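Grollness Odance Home Coffee Roaster
Owner's Guide, Section 3: Setting Up and Running Your First Batch

Welcome back! If you've come straight from Section 2, your roaster is out of its carton, the packing foam is gone from inside the drum, and you've found the little brush that hides under the chaff drawer. If you haven't found the brush yet, go and look now, as you'll be wanting it before the day is out.

Set aside a whole morning for this section. The roasting itself goes by quickly, but the first warm-up wants patience, and it's a much nicer job when you aren't watching the clock.

Choosing a spot

1. Place the roaster on a level, heat-safe counter near an open window or under a range hood that vents outdoors. Roasting coffee makes smoke, even at a light roast, and the smell will settle into curtains and stay there for days (lovely at first, less so by the weekend).

2. Leave plenty of open counter behind the machine so the rear vent can breathe. Don't push it up against a wall or tuck it beneath a low cabinet.

3. Plug the cord straight into a grounded wall outlet. Please don't use an extension cord or a power strip, and don't share the outlet with a kettle or toaster.

CAUTION: The glass door and the top plate get very hot and stay hot well after the display goes dark. Keep children and pets out of the kitchen until everything has cooled.

The empty warm-up

4. Check that the drum is empty, close the door until it clicks, and slide the chaff drawer all the way in.

5. Press WARM and let the machine run through its full cycle. You may notice a faint oily smell from the new metal parts. Let the cycle finish, let the drum cool, and then run it a second time. We know it's tempting to skip that second run, but your first cup will taste better for it.

6. Once everything is cool to the touch, wipe the inside of the drum with a dry cloth. Never use soap in the drum.

Getting your green coffee ready

Green coffee is a farm crop, and it travels a long way in sacks before it gets to you. The sampler bag in your carton is a washed coffee from Pisia, a gentle, even bean that forgives a beginner nearly anything. Good growers and mills sort their coffee with care, but now and then a bit of twig or a tiny stone makes the trip too, so it's worth spreading each batch on a light-colored tray and looking it over before you roast.

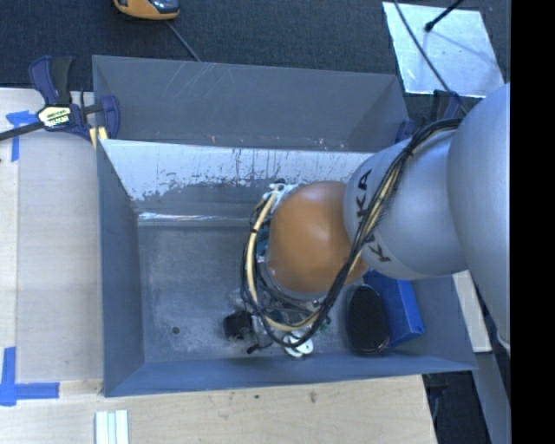 Robot arm reaching into a two-compartment metal bin.

7. Pick out anything that isn't coffee, along with any beans that are black, moldy or badly broken. A few odd shapes are fine. The small round ones are called peaberries, and plenty of people prize them.

8. Weigh out 500 grams of green coffee on a kitchen scale. Scoops aren't much help here, as beans from different farms can take up quite different amounts of room for the same weight.

NOTE: Never load more than 765 grams. Past that point the drum can't tumble the beans properly, and you'll end up with some scorched and some still tasting of hay.

Roasting

9. Press WARM and wait for the tone. Pour the beans through the top funnel in one steady go and close the lid.

10. Choose program 2 for a medium roast. (Program 3 goes darker and smokier, and we'd suggest saving it until you know how your kitchen handles the smoke.)

11. Stay with the machine the whole time. The beans will turn from green to yellow to tan, with a smell a little like warm bread, and then you'll hear a sharp popping. Roasters call this first crack, and it's a very cheerful sound once you know what it is!

12. When the color looks right to you, press COOL. The beans will go on darkening for a moment, so press it slightly before you think you should.

CAUTION: If you see flames or heavy black smoke, press STOP, keep the door shut, and unplug the roaster if you can reach the plug safely. Do not pour water on the machine. If the flames don't go out, leave the house and call the fire department.

Afterward

13. Wait for the cooling cycle to end, then empty the beans into a wide bowl.

14. When the machine is fully cool, empty the chaff drawer and brush out the screen behind it. Do this after every batch. Built-up chaff can catch fire.

15. Let the beans rest overnight in a loosely covered jar before you brew them. If you bought the Tsuchiya storage canister, leave its valve open for the first night.

Go on to Section 4 for adjusting roast programs and keeping a roast log.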